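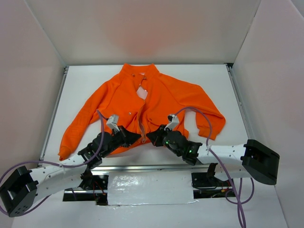
Figure 1. The two arms at the front opening of the orange jacket.

Zsófia Nyitrai and I spent most of the year, from November on, teaching our pair of arms (the Rinlow setup, as our lab calls it) to handle the front of a jacket, and I have to say we grew very fond of that jacket along the way! We recorded 41 demonstrations by hand and trained one policy on all of them. In our final test it closed the front in 11 tries and stopped early in four, mostly when a fold in the fabric hid the edge it was meant to grasp. We would love to try softer fabrics next.

Report handed in 20/05/2025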